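Filed under: Home & Kitchen > Small Spaces

Print this thread | E-mail to a friend

Davari
ok so I finally did something about the table. the dark one. the one everyone dumps stuff on. thread, will be short(ish)

Davari
background: small room, light gray walls, moved to Skestdale in January with too many boxes. table came with the place. wood grain top, almost black in the evening. looks great for one day and then every crumb shows

Davari
rule I set myself – nothing lives on it unless it gets used every day. lasted till Friday lol

Davari
what was on it at the worst point: mail, charger, other charger, half a bag of rice, a hat, toy fruit, real fruit, a screwdriver, receipts going back to the old apartment. I got rid of the receipts. kept the hat

Davari
fruit is the real problem. no room in the fridge, bowl takes up half the surface, grapes roll out the side and you find them later with your foot

Davari
so. no more bowls. TRAYS. flat, straight sides, push right up against the wall and you get your table back. paid 2 bucks for one at the Bamard store by the bus stop, they had a stack of them by the register

Davari
got yellow. didn't think about it, just grabbed it. on a dark table yellow is perfect, you can find it at 6am with no lights on

Davari
grapes go in the front, becuase they're what gets eaten. anything else goes in the back. if the back is full I don't buy more fruit. that's the whole system

Davari
also wiping. dark tops show every streak. damp cloth first, then dry cloth right after, dont let it air dry. I did the spray polish thing for a month and it just made a sticky film that held onto dust

Davari
go with the grain too. I know it sounds fussy. did it in circles for weeks and had swirls all over when the sun came in

Davari
loose stuff that isn't food – still working on it. the round things are the worst, they go wherever they want. thinking a second tray, smaller, other side. or a shallow drawer thing underneath if I can find one under 21 inches wide. measured three times, got three numbers

Davari
how it's going right now. yellow tray by the wall w the grapes in, orange ring and the blue round thing still out on the wood. so not done
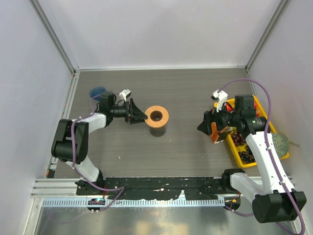 Tang
do you wash the grapes before they go in the tray or after? mine get soft by the second day if I wash them all at once

Davari
after! only the ones I'm about to eat. they go in dry, straight from the bag, pull off any squashed ones first or they take the rest down with them

Davari
and a paper towel under them if it's humid. change it when it feels damp. cheap and it helps

Davari
forgot to say, wash the tray too. once a week, dish soap, the corners get gunky where the stems sit. mine went a bit gross before I noticed

Davari
next up is the shelf over the sink which is somehow worse than the table ever was. starting tonight if I find the step stool

Print this thread | E-mail to a friend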